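Parkilwood Work Table, Light Beige

Totatlow Furniture supplies the Parkilwood work table to schools, public libraries, laboratories and council offices. The range has been part of the Ongart collection of institutional furniture and may be ordered singly or under a standing supply agreement. All tables are assembled at our Skindton works and delivered ready for use, with the exception of orders for upper-storey premises without a goods lift, for which the legs are supplied detached.

The table is intended for general bench and desk work. It may be used alone or placed end to end with others of the same height. The standard colour is light beige with a subtle wood-grain pattern. Customers wishing to match existing furniture are advised to request a colour sample before placing an order, as the tone of the top varies with the lighting of the room.

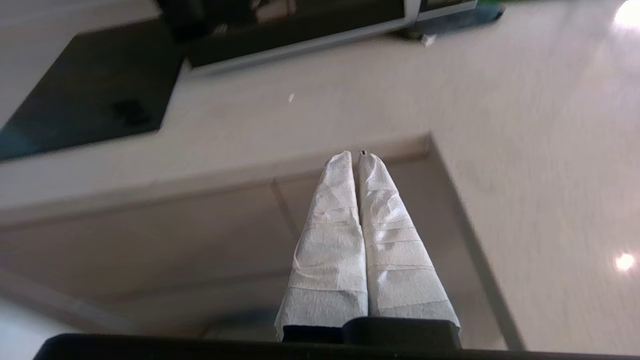

Skindton, August. The pale top has a smooth finish and the grain remains faint, with fine streaks and soft variations in tone. Bright overhead lighting will produce reflections on the surface. Where the table is to be used for reading, drawing or screen work, it should be positioned so that light fittings are not directly above the user's line of sight.

Specifications

Product code: PW 147
Length: 2000 mm
Colour: Light beige, wood grain
Assembly: Supplied assembled, unless otherwise requested
Use: Indoor only

Ordering

Orders may be placed in writing through the Totatlow sales office. Please quote the product code, the quantity required, the delivery address and the name of the authorising department. A purchase order number is required from all government and school customers. Quotations include packing but exclude freight, which is calculated according to the destination.

Orders of 13 tables or more are treated as project orders and are scheduled separately. A site plan showing doorways, lifts and loading areas should accompany any project order. Customers are responsible for confirming that the tables can be brought through the building to the room in which they will be used.

Care and maintenance

The top should be cleaned with a soft damp cloth and a mild detergent, then wiped dry. Abrasive powders, scouring pads and solvent-based cleaners must not be used. Spilt ink, dye or coffee should be removed promptly. Cutting should be carried out on a suitable mat, and hot vessels must be placed on a heat-resistant board.

Tables must be lifted when moved. Dragging a table across the floor may strain the leg fixings and mark the floor covering. The fixings should be checked at the start of each school term or, in other premises, twice yearly.

Replacement parts

Leg fixings and levelling feet are held in stock at Skindton. The spare parts kit, code PW 494, contains one full set of each and is suitable for all tables in the Parkilwood range. Replacement tops are made to order. When enquiring about a replacement top, please provide the code printed on the label beneath the table, together with a note of the colour.

Samples are issued free of charge to institutional customers and need not be returned.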